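Returns and repair: what the new sorting line changed for us

Since November the returned toys at Skakarthorpe do not come to our tables in mixed boxes anymore. The Plerow line reads the label, weighs the parcel and sends it to one of 5 lanes. Before, two of us did this by hand every morning, and with 123 parcels on a bad day it took until lunch.

I was one of these two, so I can say what is different. My back is better. I also have fewer people to talk with before ten o'clock, and I miss this a little. Anikó Győri moved from sorting to repair in the same week as me, and she had to learn the small screwdrivers from zero. Now she is faster than I am.

The line cannot open a toy. Battery work, springs and stuck triggers stay with us, and Kleinschmidt, who installed the machine, did not promise anything else.
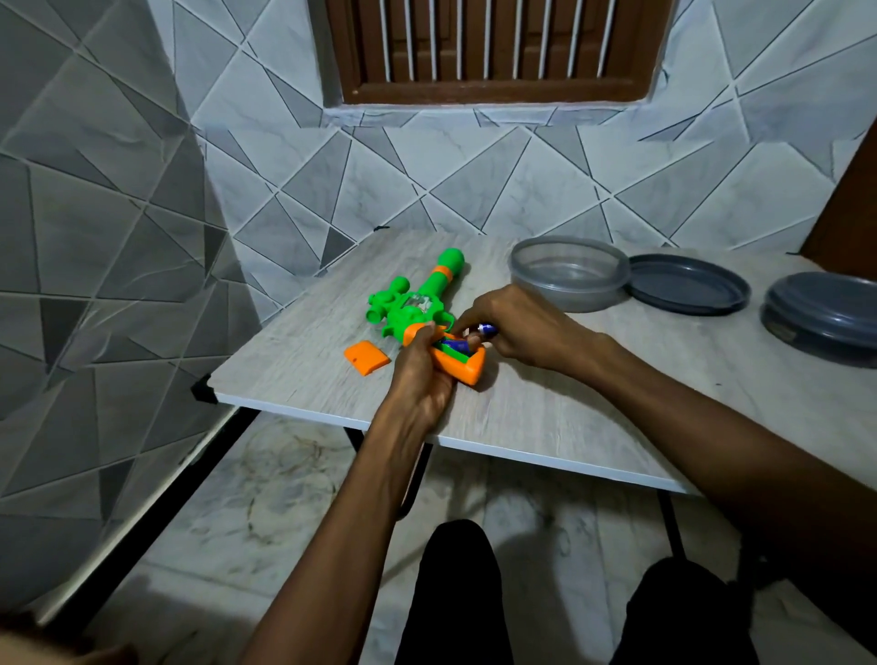
Battery going into a green and orange toy gun at the repair table. The orange cover is off.

The target was first set at 60 toys per shift for each table. We told the office that this is too much, because the line sends us the easy and the difficult ones together. They listened, and until the end of the trial there is no target – only the list on the wall, where we write what was wrong with each toy.

Two things are still open. Lane 4 stops when a label is folded, and then somebody must walk over and press the button. And the training for the Alletti scanner is only in the early shift. If you work late and want to learn it, please write your name on the sheet by the lockers.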